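Dulldale Mirror and Dressing Table Register
Read me, revised May 29, 2022

The register lists 245 pieces of bedroom furniture recorded in homes and op shops across Dulldale. Each row holds the piece type, finish colour, overall width in centimetres and a condition grade. Kerstin Stüber compiled the rows and Knut Pfeiffer checked the grades.

Files
register.csv, one row per piece
grades.txt, the grading notes
makers.csv, maker names where a label survives

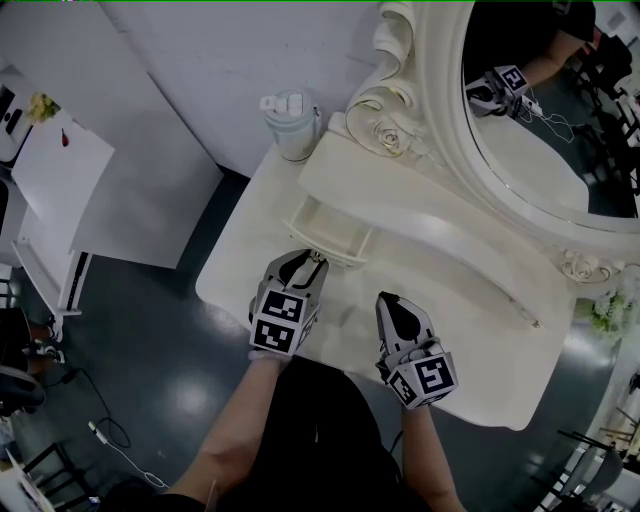
Blank cells mean the value was not recorded. A zero is a real value. Widths were taken at the widest point, handles excluded.

Known problems
16 rows have no finish colour. Two rows share the catalogue number 88 and will be renumbered in the next release. Grades entered before January used the older scale and have not been converted.

Send corrections to Roswitha Harms with the row number and the column name.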